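**Progress report: Sinville Branch Library refurbishment, second reporting period**

Work at the Sinville branch continued through April in line with the revised schedule. The reading room reopened to the public, and the children's area is now in use during regular hours. Staff have moved back from the temporary site on Medve Street, and the lease there has ended.

The grant supported the repair of 17 windows and the replacement of the boiler. Both items are complete. Korau, the heating contractor, carried out its final inspection and has given the branch the service records. One radiator in the staff office is on order and will be fitted at no added cost.

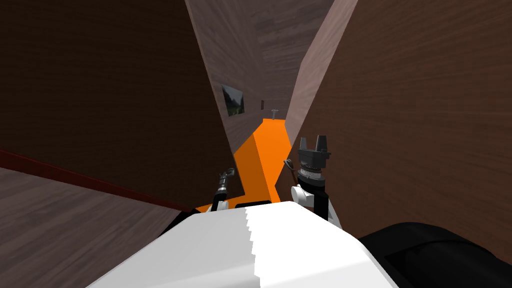

Shelving for the local history collection remains the largest open item. The branch has received 39 of the 137 units ordered from Jovska, and the supplier has confirmed that the remainder will be sent in 2 deliveries. Visitors to the reading room were asked for their views on the layout of the new stacks. Several older patrons raised concerns about aisle width, and a narrow passage between tall brown wooden surfaces is the kind of arrangement they asked us to avoid. The layout has been changed to allow wider aisles, with lower units near the entrance.

Spending to date is within the approved budget. The change in layout moved a small amount from furniture to flooring, as allowed under the grant terms. We do not request additional funds at this time.

In the next period the branch will complete the shelving, return the map cabinets from storage, and resume evening hours. A full statement of accounts will be sent with the next report.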